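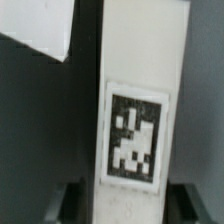 Public funding for materials research has long favored the first report of a result over the second. A laboratory that announces a new membrane, coating or catalyst can expect attention and, in many cases, renewed support. A laboratory that takes the same recipe and tries to make it again can expect very little of either. The plain parts that fill so much laboratory work seldom appear in a published methods section, although their dimensions and surface finish may decide whether a second group obtains the same figure as the first.

The Skurkton Institute for Surface Studies spent two years examining this question in one narrow area, the deposition of thin protein films on solid supports. The field is small and its practical aims are modest: sensors that detect moisture, filters that slow the growth of bacteria, coatings for medical tubing. The published literature is nonetheless large enough to confuse a newcomer. The Institute's survey, led by Shiela Dimaculangan, identified 1,408 reported film preparations. For 45 of them, the authors gave enough detail for an outside group to attempt the work without writing to ask for more. The Institute attempted all 45. In 31 cases the film formed as reported.

Some readers took this outcome as an indictment of the field. The Institute does not share that view. Where a preparation was fully described, it could usually be repeated. The greater concern lies with the remaining papers, about which no judgment can be made at all. Drying times were given as "overnight." Water was described as "purified," with no indication of the method. Supports were named by supplier and catalog number, and several of those suppliers have since closed or changed their products.

Deolinda Bragança, whose group at Flenirham prepared a number of the original films, has argued that journals cannot be expected to print every detail, and that skilled workers will fill the gaps from experience. There is some merit in this. Experience cannot be written down in full, and a methods section that attempted it would not be read. Yet the argument assumes that experience is shared evenly among laboratories. A group with few senior members, or one that has come to the field from another discipline, has no such store to draw upon. It will spend a grant finding out what the authors already knew.

The Prevora program, which supports early work on protein coatings, revised its rules last May. Grant holders must now deposit a working protocol, including the dimensions and finish of every support, before the final payment is released. Objections were raised at the time concerning cost and the protection of commercial interests. The second of these deserves a careful answer, and the program's provision for a delayed release seems a reasonable one. The first is less persuasive. A protocol already exists in the notebook of the person who did the work, and copying it into a standard form is a matter of hours.

Other funding bodies should adopt a similar condition. They should also set aside a fixed share of each award for repetition by a separate group, with the results published whether or not they agree with the original. Review panels will need guidance on how to assess such work, and early-career researchers who undertake it should receive full credit when they are considered for permanent posts. The Institute will make its own survey records available to any panel that wishes to consult them.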